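**Kubo Holds Off on Kitchen Robot Purchase, Asks Vendors for Better Numbers**

*Buyer will spend on simulation this year and leave the hardware line blank*

FOR RELEASE IN FEBRUARY

Kubo, which runs shared kitchens in serviced apartment buildings, said it will not order robot arms for its residents' kitchens in the coming budget year. The company has reviewed proposals from two suppliers, Prukden and Getach, and found neither one ready to be costed.

"We were shown a lot of success rates," said Asuka Shibata, head of purchasing at Kubo. "A success rate is not a price. I asked what happens on the runs that fail, who comes out, and who pays for the door. I got a brochure back."

Kubo operates 311 kitchens. Fitting every one would commit the company to service contracts that run longer than most of its refrigerator leases, and neither proposal said what happens when the refrigerator is replaced with one that has a different handle. Shibata's team has asked for that answer in writing.

In place of a purchase, Kubo has set aside money for simulated trials run by Eremis, a testing contractor. The trials cover refrigerator work only: a white arm, a gray refrigerator between navy cabinets, and the shelves and the open door it has to work around. 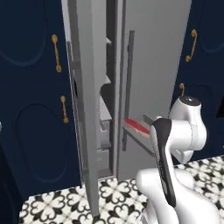
The refrigerator was chosen for its record in complaints. Residents ask for help with it more than with any other appliance, and it is where a clumsy arm would do the most expensive damage. Eremis has completed 2,531 simulated runs so far. Kubo is not publishing a pass rate from them, and it has asked both suppliers not to quote one in their sales material.

"A simulated shelf doesn't crack and a simulated jar doesn't leave glass on the floor," said Gervásio Godoy, who manages maintenance budgets for the company. "I'm glad to have the runs. They tell me which questions to ask. They don't tell me what to put in the spares column."

Godoy's draft budget lists 33 cost items that neither proposal covered, among them floor protection, cleaning of the gripper between residents, extra power outlets and staff hours spent resetting the arm. He expects the list to grow — the insurance section hasn't been started.

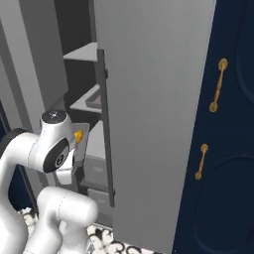 Thulani Fourie of Prukden disagreed with the decision, saying that buyers who wait for a complete cost sheet will wait a long time, and that a small paid pilot would settle most of Godoy's list faster than another round of simulation. Prukden has offered to lend arms for such a pilot at a reduced rate.

Kubo has not accepted. The offer leaves out installation and removal, and Shibata said a reduced rate on the cheapest part of the job doesn't change her sums much.

Suppliers who want to be considered in the next round should send a full service price, a parts list with lead times, and the terms for ending a contract early. Demonstration videos are not required.

**Contact:** Toshiko Nishimura, Kubo press office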